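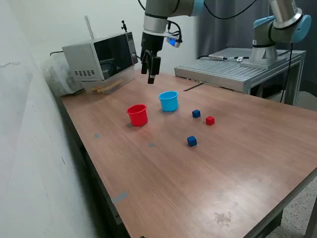 Can a session that was stopped halfway still go into the training set?
Only if the episode file closes with a valid end marker and both camera streams have the same number of time steps as the joint log. Anything else is moved to the rejected folder and recorded again.

Ticket: Gripper state lags joint state in cup and cube episodes
Site: Midlow
Product: Sadari recorder, Lukumgate build
Opened: 10/1/22
Priority: 2
Status: closed, fix applied

Reported problem

Episodes for the task "cube into matching cup" load without errors, but the gripper channel is late against the arm joints. On playback the wrist begins to lift while the gripper value still reads open. The learned policy copies this. It lifts first, closes on air and then carries on to the cup as if it were holding a cube.

The operator side reports nothing odd during teleoperation. The fault is only in what gets written to disk.

Log

Entry 1. Asked site for one raw episode and its converted copy. The lag is present in both, so the converter is ruled out.

Entry 2. Checked clock sync between the two arm controllers and the recording machine. Offsets within limits. Restarted the time service anyway – no change.

Entry 3. Site swapped the gripper cable and recorded again. Same lag. Old cable put back.

Entry 4. Plotted gripper command against gripper feedback. The command is on time. Feedback trails it by a fixed 70 ms, and the recorder stamps feedback when it is read from the queue, not when it is measured. Queue depth in the site config is set to 2. The default is 1. Site believes the value was carried over from the Deng rig when the config was copied in May.

Entry 5. Queue depth set back to 1 and the stamp source changed to "device". Recorded a short batch with the red and the blue cup. Gripper closing and wrist lift now line up on playback.

Entry 6. Question from site: must the old episodes be thrown away? The delay is constant, so the gripper channel can be shifted. Ran the shift script over all 1,406 stored episodes. Files with a stop and resume in the middle were left out, as the queue is cleared on resume and the delay there is not constant.

Entry 7. Policy retrained on shifted and new episodes together. Early lift not seen in the first evaluation run. Site will carry on with the normal cube layouts.

Notes for other sites

Compare your config with the default before copying it to another rig. The setting is under recorder, feedback, queue_depth. The viewer does not show the stamp source – open the episode header to read it. Shifted files carry the tag "gs1" in the header and must not be shifted again.

Still open, moved to its own ticket: the recorder should refuse to start if the stamp source is "queue".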